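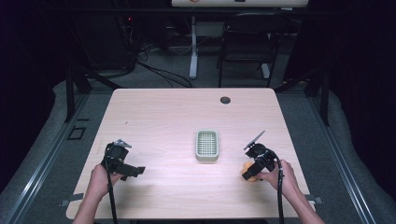 Notes from a talk with the director at Toritura, the retreat house outside Sirnden. Typed up fast, Tuesday night. Quotes are as close as I could get them.

She wanted to talk about silence. Fine by me, I had questions. The silent weekends started small, two nights, no phones at meals, and she says the first one was a mess. People whispered in the hallway. Somebody's alarm went off during evening prayer. "I thought, well, we tried," she told me. "Then three of them asked when the next one was."

So they kept going. Friday supper is the last time anyone talks. After that it's bells, a Psalm read out loud morning and night, and a short walk down to the Sjögren chapel if the weather is decent. Lights down at 9. No teaching sessions, which surprises people. She used to give talks, long ones. The notes for one ran to 4000 words and she says she is sorry to everybody who sat through it.

"I was scared of the gaps," she said. "I'd fill every gap. And I think I was doing that with God too, frankly. Talking at Him so I didn't have to hear anything."

I asked what people do hear. She didn't love the question. Mostly thier own worries, she said, for the whole first day. The job, the kids, an argument from years back. She doesn't see that as failing at prayer. Read Psalm 13, she said, how long O Lord, it's a complaint from start to nearly the finish and it's still in the book.

What about people who can't stand it? Some can't. A couple go home Saturday and she lets them, no speech, a packed lunch. Anyone in fresh grief gets a phone call before they sign up, and sometimes she tells them to wait, or to come to the Lemari evenings instead. Those are soup and talk, the opposite idea. "Silence isn't medicine for everything. Sometimes you need someone across the table." 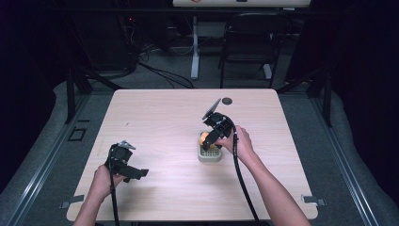

One regular at the evenings told me she had tried the silent weekend and disliked nearly all of it, and that she'd still gone home and turned the car radio off for a month. She couldn't say she felt closer to God. Slower, maybe. Less ready to snap at her husband. She might go again in March, she said, if they fix the pillows.

I passed that along. The director laughed about the pillows, they are on a list. She liked "slower" though, and wrote it down.

Last thing I asked was for somebody with no weekend to spare. Her answer was short. Pick one Psalm, read it out loud, then sit in the kitchen until it feels awkward and stay a little past that. Don't rate it after. Same Psalm tomorrow. She has been on Psalm 32 since before Christmas and isnt done with it.

The fall dates aren't set yet. Spring is full, she keeps a waiting list at the front desk.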